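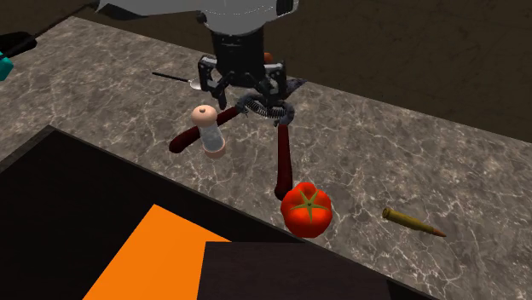
Re: [plellville-turtles] Nest cages along Fuller Road

From: Hannelore Aebischer
To: plellville-turtles list
Date: 1 July 2025

Notburga Marti wrote:
> Hello all,
>
> I walked the gravel shoulder from the Fuller Road culvert up to the
> Aigner pond last night and again this morning. Two more nests dug up,
> both snappers, shells scattered all over the bank. Tracks looked like
> raccoon but the ground is so dry I would not swear to it. The cage on
> the nest by the mailbox had been pushed sideways and one corner was up.
> The nest under it was fine as far as I could tell without digging.
>
> Is it too late to put more cages out? And should the ones we have be
> staked differently? Lino said something in May about longer stakes but
> I can't find the message.
>
> Also the landowner on the east side wants to mow the bank. I told him
> I would ask.
>
> Notburga

Notburga, thanks for going out twice. Answers below, and a few other things while I'm writing.

Too late for cages: no, if you know where the eggs are. Most raids come in the first couple of nights, so a nest that has made it a week is in better shape than a fresh one, but raccoons and skunks do come back to a bank where they have eaten before. Foxes too. Painted turtles will still be laying into this month. If you see a female digging, stay well back and let her finish and leave. Then mark the spot with a small stone to one side and put the cage on the same evening.

Stakes: Lino's message was the one with the subject "hardware." He had changed over to 14 inch stakes because the short ones pull straight out of gravel. Use four per cage, one at each corner, driven in at a slant so the tops lean away from the cage. He also folds the bottom edge of the mesh outward to make a skirt and puts rocks on the skirt. The mailbox cage is one of the old ones with no skirt. I have 16 of the long stakes in my garage and you can have all of them. Heidrun is across the road if I'm out.

Every cage needs a hatchling-sized gap at ground level on all four sides. I went past two last week where gravel had washed down and closed the gap on the uphill side. Please clear that with your fingers when you check.

Mowing: ask him to hold off if he will. If he won't, ask him to set the deck high and keep the wheels off the bare patches, where the nests are. The flags we used last year faded to nothing, so he may not know where they are. I'll call him if you would prefer not to. A bit of mowing is not all bad, as the bank was getting so overgrown that the lower part was in shade by noon, and shaded nests stay cool and develop slowly. I would only like him to wait until fall.

Records: please keep writing down the nest tag, the date and what you saw, even when it's nothing. Tag 2661 has three entries in the book for the same day in different handwriting and I can't tell which is right. If one of them is yours, let me know. Gertraud is typing up the book on the Indano sheet and has got as far as the end of May.

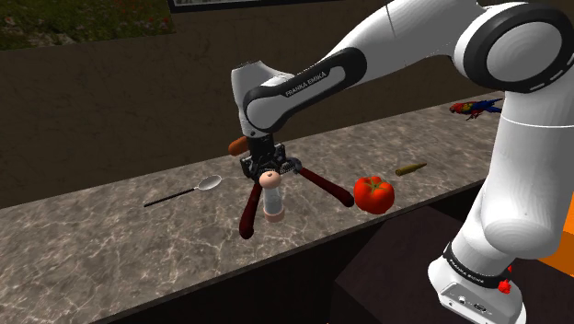
When should we expect the first hatchlings on the Fuller Road side?

Late August for the early nests, and into September for the rest. It takes at least 60 days even in a hot summer, and a cool spell can add weeks. Painted turtle hatchlings often stay down in the nest through the winter and come up in spring, so a painted nest with no sign of life in October should be left alone with nothing dug up to check.

Gertraud asked me that at the library table and I said I would put it on the list, as two other people had wanted to know.

One more thing about crossings. If you move a turtle off the road, take it to the side it was heading for, even if that side looks worse to you. Don't carry it to the pond. With a big snapper, keep your hands to the back of the shell and never lift by the tail – it can injure the spine. A car mat works well for dragging a heavy one. If you find one with a cracked shell, put it in a box with a dry towel, no water and no food, write down exactly where it was, and call me or Lino Fiore. We both have the rehabber's number and one of us will drive.

Please don't post nest locations anywhere public. This list is fine.

I'm walking the Aigner end tomorrow evening if anyone wants to come along. Bring a bucket for rocks.

Hannelore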